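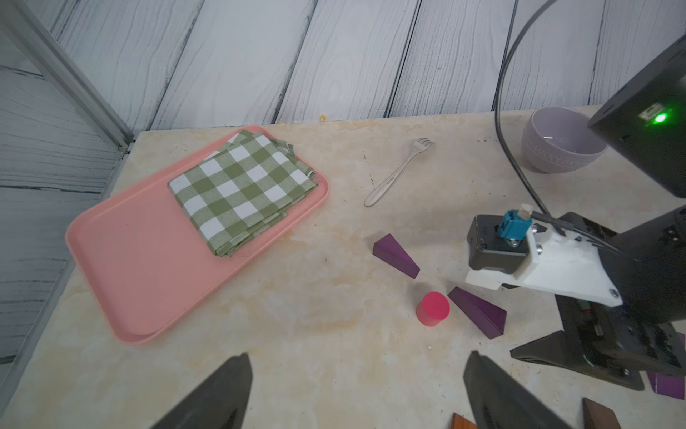
I've been trying to eat lunch like a person this June. Sitting down, on purpose, with a napkin and everything. For most of last year lunch was crackers over the sink or a yogurt in the car, and by four in the afternoon I was so cranky even the dog left the room.

So I started leaving a little lunch setup out all the time, ready to go. Pink, a green check, one fork, one bowl. It sounds silly when I type it, but if the things are already sitting there I'll use them, and if they're in a cupboard I'll stand at the counter eating shredded cheese out of the bag.

I should say up front that I did not set out to be a pink person. I went to the housewares sale for a gray one, and the gray ones were gone, and there was this salmon color on the bottom shelf marked down to almost nothing. I carried it around the store for a while, put it back, and then went and got it again. Now I can't picture the table without it! It's the first thing you see when you come in, and it goes so well with that beige marbly top, which I used to think was kind of blah.

The checkered cloth came from Mebrat Derese, who was clearing out her linens and asked if anybody wanted some. I said yes before she finished the sentence. Olive green and white gingham, just the right amount of picnic. I don't iron it (I don't iron anything) and I fold it into a rectangle, more or less, and plop it up toward the right so there's room for a sandwich on the other end.

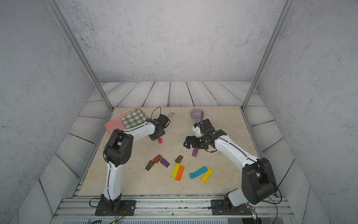

Green check on salmon pink, with the lavender bowl over to the right.

A few of you asked about the bowl after my last post. It's a lavender one with raised letters on the outside that say LUCKY DA, at least from the side I usually have facing me. I use it for soup, grapes, cereal, and once, in an emergency, paint water for my niece. It's small, and I've decided I like that. If I want more soup I have to get up for it, and half the time I'm full already.

The fork is little too. My husband calls it the doll fork. He has a regular-sized one and he's welcome to it. I'd rather have a small fork and take forever over a plate of leftover noodles — which was the whole idea, remember, slowing down.
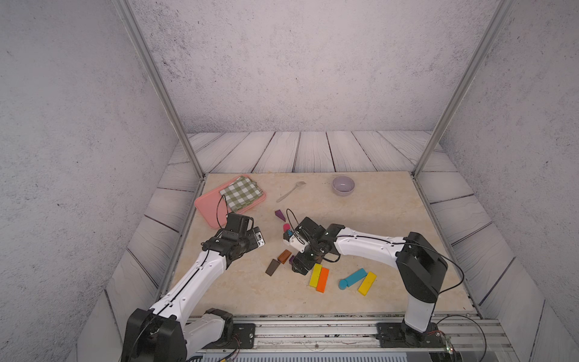 Anyway, the setup only works if I put it back after I eat, and that's where I used to fall apart. My old table collected everything. Mail, batteries, a screwdriver, somebody's sock. One time I counted what was in the junk basket at the end of it and got to 43 things, and I'm pretty sure two of them were the same broken pen. Now the rule is that mail goes straight to the hall and lunch stuff stays. The only other things allowed to hang around are blocks, the purple wedges and that short reddish cylinder and so on. I keep finding new spots for them when I'm on the phone. A wedge is a very satisfying thing to push around while you're on hold.

Crumbs I'm less strict about. I wipe down after dinner and whatever happens between noon and then is between me and the table. 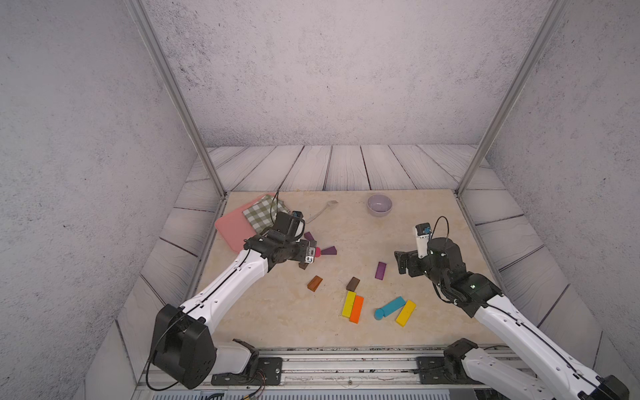
Pink in its usual corner, at its usual angle.

About that angle. My sister straightens it every single time she visits. She'll be telling me some long story about her neighbor and her hand just drifts over and lines it up with the edge, and then when she leaves I tip it back. I like it crooked! It looks like somebody is about to sit down.

Next on my list is a second cloth so this one can go in the wash without me moping. I'm thinking yellow check, or maybe a plain one in that same lavender as the bowl. If you've seen a good one that isn't priced like a winter coat, leave me a comment. And I still owe you the noodle recipe, I know, I know. It's coming as soon as I find the card I wrote it on.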